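Planner freezes on the two-arm sort
Gavel forum > Motion planning

bremdale_mk
Left arm waits at its tub forever while the right one is down in the other. Gavel logs 438 replans, then gives up. Anyone?

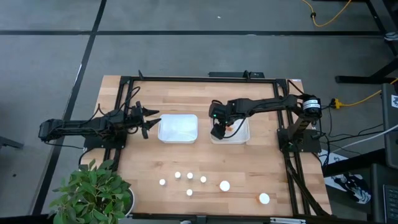

Reply 1 – iseul_b
Padding's too fat, I reckon. Those tubs are nearly touching. Drop it.

Reply 2 – sangwook
Disagree! I'd fix the priorities first, smaller padding just hides a deadlock. 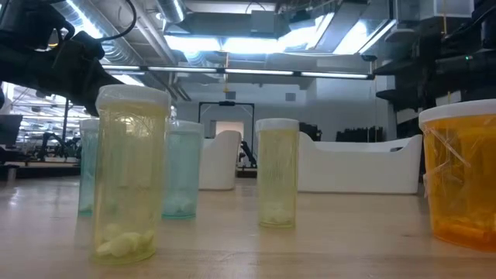

Reply 3 – bremdale_mk
Tried both, and priorities did it (sorry I-seul). Next moan is depth. My segmenter loses the lids first, and with see-through yellow and teal bottles stood in front of white bins I'm not shocked. Clotov any better at that?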